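4.2 Grip and Release Rules

The Lukumay guideline requires that each demonstration contain one grasp and one release. Operators must center the object between the pads before closing and must not correct a poor grip by pushing the object against furniture. Failed attempts are kept and labeled as such.
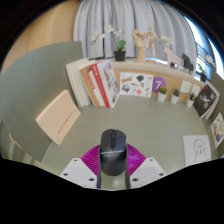 Sessions were limited to 100 demonstrations per operator, with a rest period after each session. A second reviewer checked the labels against the written rules (Tsang and Pilkington, Section 3).

Figure 4. Computer mouse held between the gripper pads above a desktop.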